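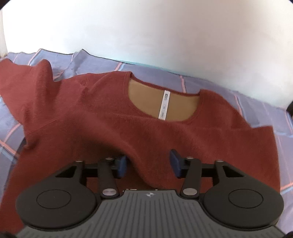 Archaeologists need to know how old a find is, and one way to work it out is to look at the layers of soil it was buried in. A new layer usually settles on top of an older one, so the deepest layer is normally the oldest. Clothes piled up on a bed follow the same rule: if a red sweater lies on a plaid cloth, the cloth was put down first.

## Reading a trench

At the Sosix site, diggers cut a trench 335 centimetres deep. Each layer was given a number and a colour code before anything was lifted out. The team recorded 604 pieces of pottery - most of them smaller than a coin.

## When layers get mixed

Rabbits, tree roots and ploughs can move objects up or down. A bead from the top may fall into an old burrow and end up beside much older things. Diggers look for patches of darker or softer soil, which can show where a burrow was. Finds from those patches are bagged separately.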